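Section 4. Setting up the chair

The Wotora is sold as a chair that "adjusts to you." It adjusts when you adjust it, and the factory settings suit very few people. Set aside 12 minutes and ignore the card in the box that promises three.

4.1 Before you start

Put the chair on a level floor. The standard casters are meant for carpet. The dealer will tell you they are fine on wood planks too, but I would wipe them first and check for grit, which scratches a finish fast.

CAUTION: Do not stand or kneel on the seat. The 128 kg rating is for a person sitting down.

4.2 Seat height

1. Sit all the way back, feet flat.

2. Pull up the lever under the right side of the seat and let the cushion sink until your thighs are level.

3. Let go of the lever. If the seat keeps dropping, stop here and see Section 7.

NOTE: The Drollness gel pad, sold separately, raises you enough to undo steps 1 to 3. Its makers claim 3000 hours of comfort. I have not met anyone who kept a log.

4.3 Backrest

1. Turn the tension knob all the way toward the minus sign.

2. Lean back and tighten one turn at a time until the mesh holds you without pushing.

3. Lock the tilt if you want it locked. The "dynamic" setting is a matter of taste, whatever the brochure says about posture.

4.4 Armrests

1. Loosen both armrests before moving either one.

2. Set the height so your elbows rest on the pads with your shoulders down.

3. Swing the pads in or out, then tighten. They drift, so check them again in a week.

4. Turn the chair away from the table and look at the armrests from the front. A tall mesh back with padded arms on each side takes up more room than the floor plan suggests, so keep the base clear of table legs, stands and cables.
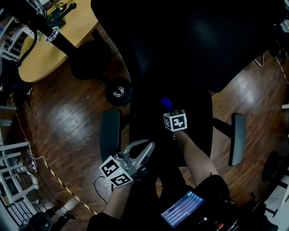
4.5 Moving the chair

1. Push from the backrest frame. Never lift by the armrests.

2. Lift any cable out of the way before you roll. The Wolde cord cover is advertised as "roll-over safe," but I would still go around it.

Corrections to this section go to Marietjie Adams.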